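Envolver y ordenar: cómo se guardan los dulces

Un envoltorio es una lámina fina que separa el alimento del exterior. Cumple una función de barrera: frena la entrada de aire, de polvo y de humedad. Según su forma de cierre se distinguen varios tipos.

El envoltorio de almohada se fabrica con una lámina doblada en tubo. Una máquina prensa los dos extremos y los deja planos. El centro queda abultado porque contiene el producto y algo de aire. El envoltorio retorcido no lleva prensado: los extremos se giran sobre sí mismos.

Para clasificar dulces en casa basta una bandeja de bordes altos y una mesa despejada a los lados. Se toma cada paquete por los costados, sin apretar los extremos, y se coloca en el fondo. Una bandeja mediana admite hasta 50 piezas pequeñas. 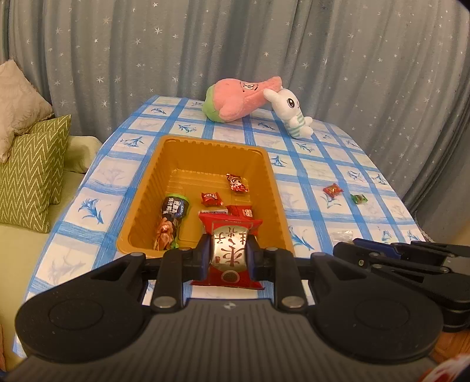 ¿Por qué se ablanda un caramelo abierto?

El azúcar absorbe agua del aire. La superficie se vuelve pegajosa y después pierde dureza.

Actividad. Reúne 13 dulces envueltos y sepáralos en dos grupos: extremos prensados y extremos retorcidos. Anota el resultado en una tabla de dos columnas. Guárdalos después en un lugar seco, lejos del sol. Los envoltorios vacíos se depositan en el contenedor que indique tu municipio.

Texto: Lotte Kramer. Revisión: Stijn Mertens.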